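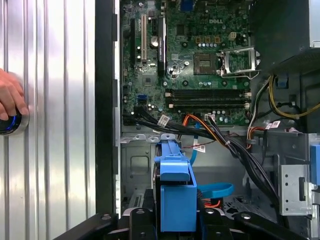
I've had the Brotallow bench arm on PC teardown for 4 weeks, and I still want to know when it'll do my dishes!

Old Dell towers seemed like a fair test - lots of cable, not much elbow room. Stiff parts suit it. Floppy stuff doesn't, and a SATA cable can stall it longer than I'd like.

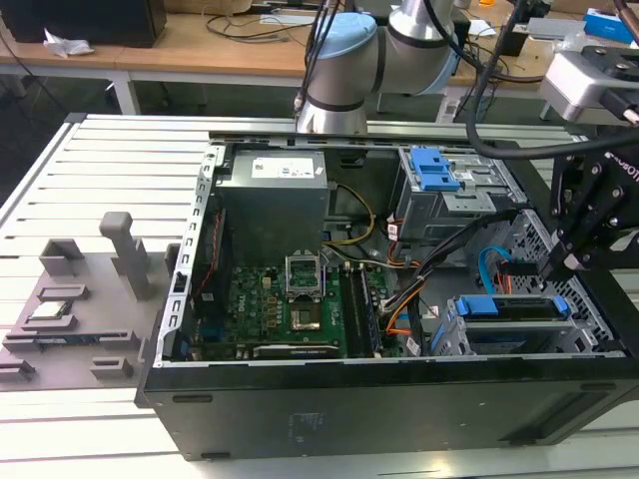

Dell tower on the bench, with the gripper down by the drives.

At $3249 it's a lot for a helper I have to babysit (the Cilent fixture kit is extra). Blue drive caddies are my favorite job to give it.
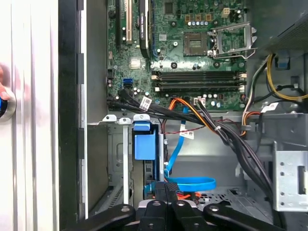 Should you buy one?

For a small shop, maybe. For chores at home - not yet.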